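About Gismont

Gismont runs catering support and break rooms for office buildings and small clinics. We stock drinks, clear tables, load refrigerators and keep the paperwork on what was used. Aurelio Camacho started the company with one van and a rented storeroom. The storeroom is still in use.

Automation at our sites

Two years ago we began moving part of the restocking work to robot arms fitted with five-finger hands. The program is called Jamo. It covers single-item handling: take a bottle from a table, place it upright in a refrigerator, return for the next one. Training and trials use ordinary furniture and household refrigerators, the same types our customers have.
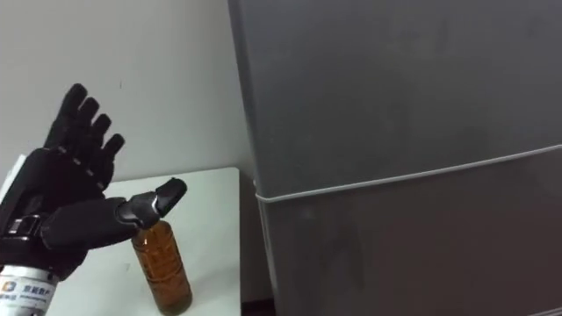
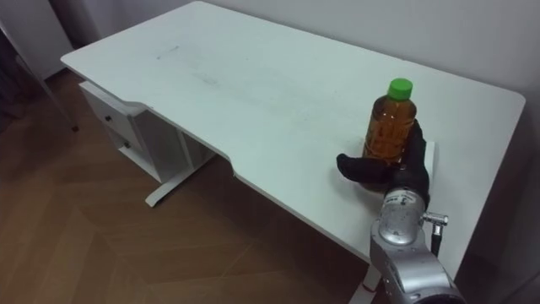
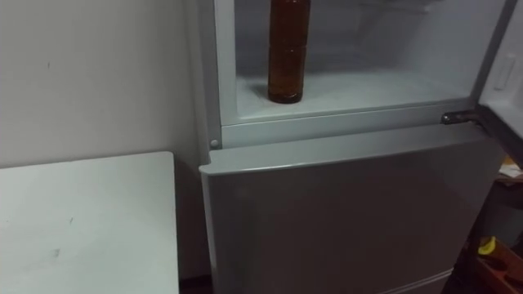

Each new item type goes through 500 trial cycles before it is added to the work list at a customer site. Stock records are kept in Vulgate, our in-house inventory system, and a shift lead signs off on every change to the list.

What changed for staff

No positions were cut when Jamo started. Restockers were offered a 10-week course in setup, fault clearing and basic maintenance. Those who completed it moved to the operator pay grade. Lifting of full cases is still done by people, with a cart. Night restocking has been reduced and most shifts now end by 8 p.m.

Some work has been added. Operators log every stop and its cause, and spills still have to be cleaned by hand. Staff raised the extra logging at the October review, and the form was cut to one page. Shift leads meet on Wednesday to go through the stop log and decide which items stay manual. Glass is manual at all sites.

Locations

The main office and the training room are in the Skinner building, second floor. Customer visits are by appointment.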